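Charging Habits and Battery Wear in Older Phones
Project report, Applied Electronics, second year
Iara Arancibia and Lụa Lục

Summary

We looked at whether the way people charge a used phone has a noticeable effect on how long it lasts between charges. We used 3 second-hand phones of the same model, the Pelby, and logged them for one term. The phone that was left on the charger overnight lost the most capacity. The differences were small and we would want a longer test before giving anyone firm advice.

Background

Many students at Grevunlow buy their phones used. The seller usually says the battery is "good" or "like new" and the buyer has no easy way to check. We surveyed 220 students at the start of the project. The most common complaint was that the phone dropped from a fairly full charge to almost nothing in the afternoon. Cracked screens came second. Slow charging was well down the list.

Most people who answered charge overnight on whatever cable is closest to the bed. A smaller group carries a power bank and tops up during the day. 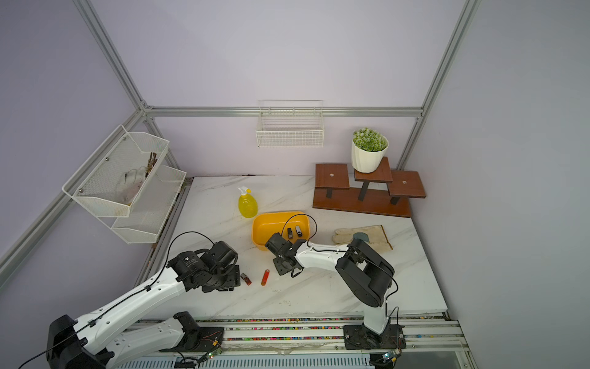

Method

All the phones were reset, updated and set to the same screen brightness. Location and Bluetooth were turned off. Each phone had a different charging routine:

Phone A was charged overnight, every night, on the wall charger.
Phone B was unplugged when it reached full and not charged again until it asked.
Phone C was topped up from a Garneck power bank in short sessions and rarely reached full.

A small logging app wrote the battery level and temperature to a file every 30 minutes while the phone was on. We ended up with 1,177 usable readings after removing the ones where the app had been closed by the phone's own power saver. Phone B did this more than the others and we never found the setting responsible.
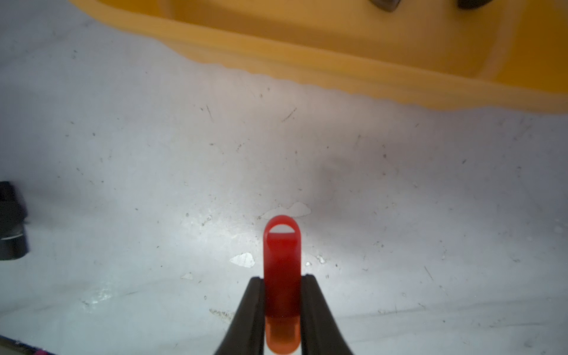

Figure 2. Translucent red piece held between the gripper fingers.

Capacity was checked at the start and end of term with a Saxena USB meter. We ran each phone flat, left it for an hour, then charged it in one go and wrote down what the meter said. Lụa did all of the meter readings so they would be done the same way.

Results

Phone A ran warmer than the others while charging, mostly in the early part of the night. It also showed the largest drop in measured capacity. Phones B and C finished close together, with C slightly ahead.

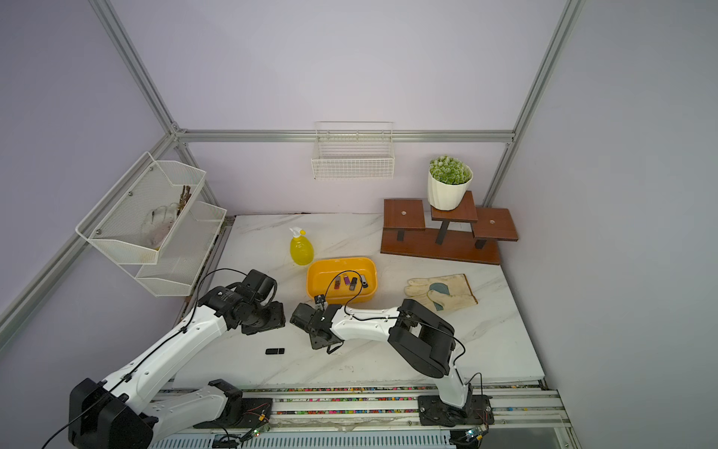

The gap between B and C is smaller than the difference we got when we repeated a meter reading on the same phone, so we do not treat it as a real result. The gap between A and the other two is larger than that, but it is still only one phone.

We also asked a few classmates to use the phones for a day each without telling them which was which. They could not pick out Phone A.

Problems

The phones were used when we bought them and we do not know how they had been treated. One may have had its battery replaced. The serial number inside would have settled this, but opening the case meant breaking the glue, and we had no spare seals.

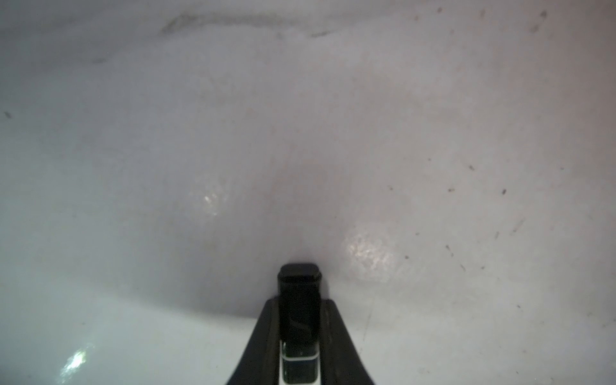
The power bank was another weak point. It lost some of its own charge sitting in a bag, and the short sessions for Phone C were not all the same length. A timer on the socket would have fixed this for Phone A as well, where the start time moved around depending on which of us had it at home.

Next steps

If another group picks this up in July, we suggest buying new batteries first and fitting them to all the phones. The log files and the spreadsheet are in the course folder. The time column is in local time, and the clocks changed partway through, so check that before making any graphs.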